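Skosden Releases Flanudard 3, a Planning and Perception Toolkit for Table Sorting

Teaches two-handed pick and place from handheld demonstrations. Free to labs through December.

RIKDALE — Skosden today put out Flanudard 3, the newest version of its software for turning handheld gripper demonstrations into robot sorting plans. Big rewrite. New grasp planner, new clutter handling, new tooling for people who have to clean up the data afterward.

The release ships with Yimyam, a starter set of 4000 demonstrations recorded on tabletops with bins and everyday utensils. Chopsticks, forks, knives, small odd things with rings on them. Thin stuff, shiny stuff, stuff that crosses over other stuff. The kind of pile that made version 2 fall over.
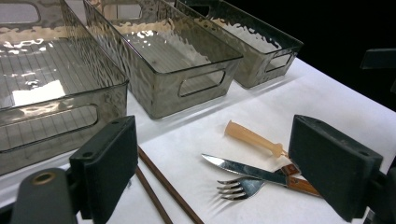 Utensils and smoky gray bins on a Yimyam sorting table, seen from a handheld gripper.

"Clear bins were the bug report we got most," said Thongchai Kaewkla, who leads perception at Skosden. "The old model saw a highlight on a bin wall and called it a spoon. So we went back and trained on reflections, on textured plastic, on whatever bounces light. It still gets one wrong now and then but the planner now asks for a second look before it commits."

That second look is the main change under the hood. Flanudard 3 keeps a confidence score on every edge it plans to grab. When the score drops, the arm holds, the wrist view shifts a little and the scene gets re-read. No restart of the whole plan. Teams on version 2 will remember the restarts.

Also new: crossing-object order. If a fork handle runs under a knife, the planner works out what has to move first and writes that order into the plan file, in plain text, so a person can read it and change it.
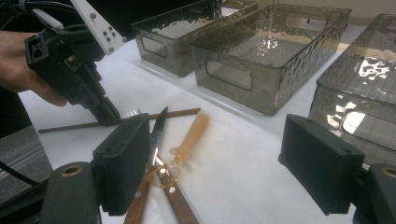 Two-gripper timing got its own module. Demonstrations from both hands are lined up on a single clock, and the tool flags any moment where the two paths come too close. Flags show up on the timeline in the review window — click one, jump straight to it, keep it or cut it. Reviewers asked for keyboard shortcuts and there are now 13 of them.

Early access went to a small group of labs over the fall. They filed 315 issues between them. Most are closed, the rest are listed in the release notes with workarounds where we have them. The big one still open is calibration drift on long sessions, fix is planned for the next point release.

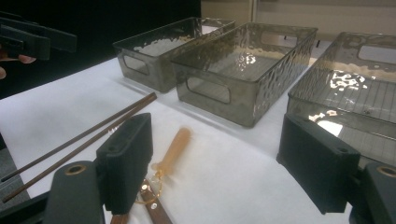 Long thin objects get a separate grasp model this time. Chopsticks were the test case. The old planner aimed for the middle of anything it found, fine for a cup, bad for two sticks lying side by side. The new one picks a grasp point per stick and can be told to treat a pair as one item. It's a single setting in the task file, off by default.

"People want to change a rule and run it again before lunch," Kaewkla said. "Thats the whole reason the plan file is text."

Flanudard 3 runs on Linux. Existing task files from version 2 will load, but grasp settings need to be converted first, using the converter script included in the download. Version 1 files are no longer supported.

Availability

Download is open now from the Skosden site. Free for schools and research labs through December, paid seats for everyone else. Yimyam is included with both and can be downloaded seperately.

About Skosden

Skosden makes control, perception and planning software for tabletop robots. The company is based in Rikdale.

Press contact: Skosden press desk, Rikdale office. Interview requests for Thongchai Kaewkla go through the same desk.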